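O planejador não é o problema

Escrevo rápido, entre um build e outro, então perdoem. Toda vez que um braço hesita alguém culpa o planejador de trajetória. Troca-se o Brutex por outro, mexe-se nos pesos do custo, perde-se uma tarde. Em setembro fizemos isso 4 vezes. Quatro! E o erro estava no relógio.

Dois braços, duas câmeras fixas, mais uma no punho, cada uma com seu carimbo de tempo. O Nuchit juntava tudo como se fosse simultâneo. Não era. 36 ms de diferença e a pose do tubo já é notícia velha.

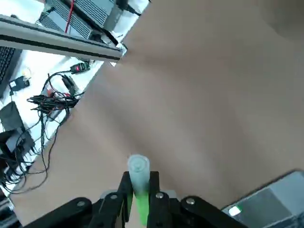
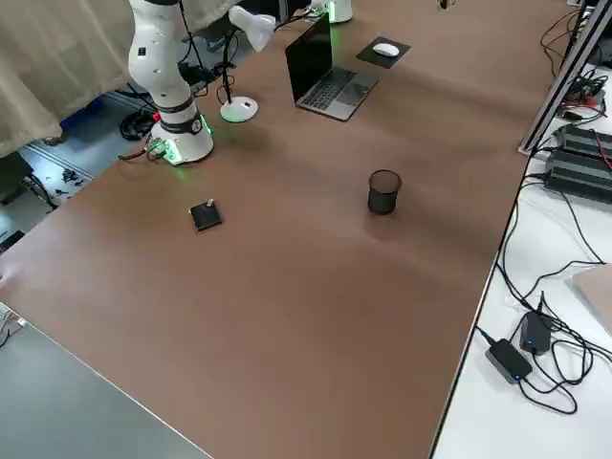
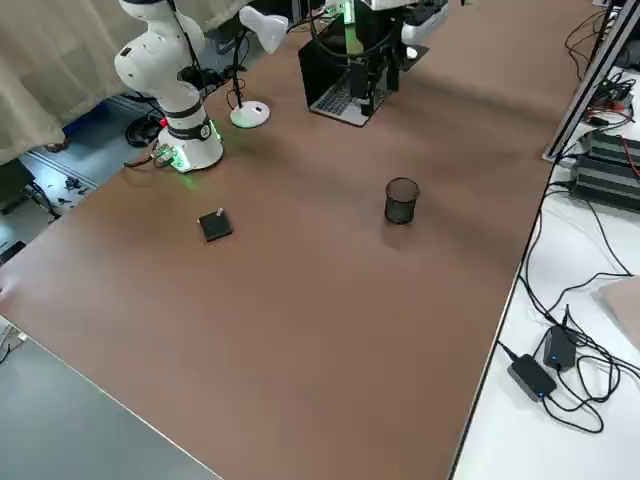

Lomach, 4 nov. 2022

Minha opinião, impopular no corredor: ferramenta antes de algoritmo. Log decente, replay determinístico, um visualizador que mostre o atraso de cada fluxo. Coisa chata, que ninguem quer escrever e que não rende artigo. O nosso replay tem 11 arquivos de configuração e 5 deles se contradizem. Vergonha.

Dizem que a rede aprende a compensar o atraso. Aprende, sim, o atraso daquele dia. Muda o driver, muda tudo, e lá vamos nós coletar de novo.

Controle bom em cima de dado torto é só erro suave. Prefiro um controlador bobo com tempo certo. O Drallitness tem um assim, proporcional puro, e é com ele que eu depuro tudo. O resto fica pra depois que eu arrumar o buffer do punho, que continua descartando quadro sem avsiar.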